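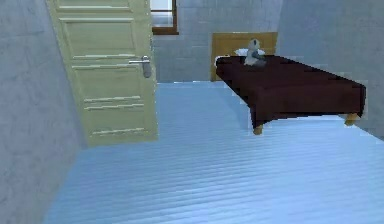
Tarık Karaca

I've been running the Wuteck room pack for three weeks and figured I'd post what I found, as there isn't much written on it outside the vendor page. This is the bedroom with the open door, one of the rooms that come in the base license. We use it for training a small indoor rover to get through doorways and stop short of furniture.

Price was $900 for the base license, one seat. It loads in their own viewer without trouble. Getting it into our own setup took two days, mostly spent on the scale setting, which defaults to centimeters in one menu and meters in another.

Good: door panels and lever handle are modeled, and the gap under the door is there. Physics on the door hinge is stable. I ran 200 episodes overnight and it never jittered or flew off.

Bad: textures are soft up close. From a low camera the floor planks go blurry right in front of you, and the blanket has stair-stepped edges where it meets the floor. For a depth-only policy I don't care. For RGB I would.

meesuk_fan
What camera height? I have the Meesuk rooms and they look fine at table height and bad near the floor too. I think everybody builds these for arms and people, then sells them to us.

Tarık Karaca
Low. Rover height. I'll try raising it and report back.

gearbox_ohio
$900 is too much for this. Gray walls, one bed, a door. You could build that in an afternoon. The walls don't even have a baseboard that I can make out.

Tarık Akbulut
I disagree. I did build my own and the door alone took me most of a week. Getting a hinge, a latch and a lever to behave under contact is the hard part. If theirs holds up for 200 runs I'd pay for that and repaint the walls myself.

gearbox_ohio
Then sell the door for $49 and skip the bed.

Tarık Akbulut
Clostusico sells doors separately. I tried one in November. The handle had no collision on it, so the gripper went straight through. Support told me it was cosmetic.

plywood_dan
Is the small gray thing on the bed a separate object or baked into the blanket? I need loose items I can move between episodes.

Tarık Karaca
Separate. It has its own mass value and you can swap it from the object list. The pillow is separate too. The blanket is not cloth, it's a rigid shell over the mattress, so forget bed making.

plywood_dan
That rules it out for me, thanks. Going to look at Urov again.

meesuk_fan
Urov has real cloth but it runs at a crawl with more than 2 rooms open. Ask for the trial key before you pay.

Tarık Karaca
Update on the camera. I raised it to desk height and the planks are a lot cleaner. The blanket edges are still jagged. I turned on antialiasing in the render config (it's off by default, page 2 of the settings) and that fixed some of it. I've asked Wuteck if there is a higher resolution floor texture. No answer yet.

gearbox_ohio
Post it here if they do answer. Still not paying $900.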